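Unit 5 -- Hand-held gripper kits, what you get for the money
Notes for lab group B, K. Talukder

Kit under review is the Zemier pair: 2 hand-held grippers, parallel fingers, one for each hand. List price 874, spare pad set 70. Esska sells a similar pair for 700 but no spare pads, you have to send the whole thing back. Keep that in mind for the cost excercise.

What to look at when you judge a kit like this:
-- pads: flat, screwed on, can you swap them yourself?
-- linkage: play in the pivots. Wiggle the fingertips sideways before you do anything else
-- weight in the hand after a long session (Reet's group: fine. Mine: sore wrist)
-- cloth. Hard boxes tell you very little, every kit can pick up a box

Towel is the standard test. Pinch one corner, pinch the other side, pull till it hangs flat. Thick terry is harder then it looks, the border rolls.

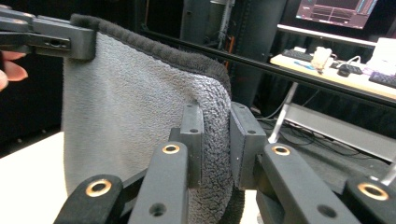
Fig. 1. Gray towel held between the two grippers. Note brass-colored bushings in the linkage arms, near side.

Bushings matter for wear. Zemier manual says check them monthly, Gyu-bin checks weekly and I would go with that. Oil -- no. Picks up lint.

Service: Zemier replies fast, parts slow. Ask Inese for the order form.

For next time: one page, would you buy it, yes or no, and why. Include pad costs for a year.

Questions: K. Talukder, Gistia Lab | Handout 2022-05-13 | Back to top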